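Javham veröffentlicht Hausregel für zweiarmige Tischzellen – Fassung 3 ab sofort kostenlos

Kabelführung, Greiferabstand, Ablage von Kleinteilen: Leitfaden für Werkstätten und Labore jetzt auf 19 Seiten

Javham legt die dritte Fassung seiner Hausregel für kleine Roboterarme auf Tischen vor. Gedacht für alle, die zwei Arme über einer gemeinsamen Arbeitsfläche betreiben. Bisher nur intern genutzt, seit September auch bei den Partnern Fumell und Wirico im Probelauf. Jetzt offen für alle.

Hintergrund: Normen für Industrieroboter gibt es, für den Tischaufbau im Nebenraum fühlt sich oft keiner zuständig. »Wir haben 89 Meldungen aus den eigenen Zellen ausgewertet. Das meiste davon Kleinkram – Kabel hängen geblieben, Behälter verschoben, Finger auf der Tischplatte aufgesetzt«, so Parvathi Panicker, Leiterin Betriebssicherheit bei Javham. »Kleinkram kostet aber jeden Tag Zeit. Und irgendwann einen Greifer.«

Die wichtigsten Punkte der neuen Fassung:

Kabel und Schläuche am Arm mit Zugentlastung, Schlaufe über den vollen Bewegungsbereich prüfen. Nicht nur in der Grundstellung.

Überlappende Arbeitsräume: immer nur ein Arm am Behälter, der andere wartet außerhalb. Freigabe über die Steuerung, nicht auf Zuruf.

Kraftgrenze beim Absenken der Greiferfinger, besonders auf Stein und Glas. Werte vor Schichtbeginn kontrolieren und eintragen.

Behälter farblich klar von der Tischplatte abgesetzt. Spiegelnde Innenflächen vorab mit der Handkamera testen, bei eingeschalteter Raumbeleuchtung.

Lose Teile und Splitter vor jedem Lauf von der Fläche entfernen. Steht jetzt auch auf der Checkliste, die fehlte in Fassung 2 ganz.

Neu außerdem ein eigenes Kapitel zum Handbetrieb. Wer einen Arm von Hand führt, hat den Halt-Taster in Reichweite, ausnahmslos. Clyde Ostrowski, Technik bei Wirico: »Am Anfang fanden unsere Leute das übertrieben. Inzwischen hängt das Blatt an jeder Zelle.«

Die Hausregel ersetzt keine Risikobeurteilung und und keine gesetzlichen Pflichten des Betreibers.

Die Checkliste liegt in 4 Sprachen bei. Rückmeldungen aus der Praxis bitte an die Pressestelle von Javham, Stichwort Giraldo – so heißt die Arbeitsgruppe, die die nächste Fassung vorbereitet. Belegexemplar bei Abdruck erbeten. 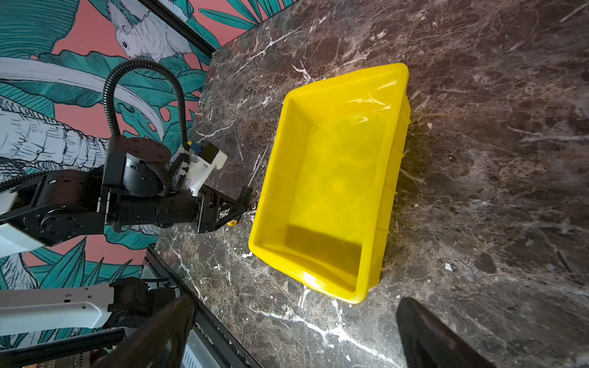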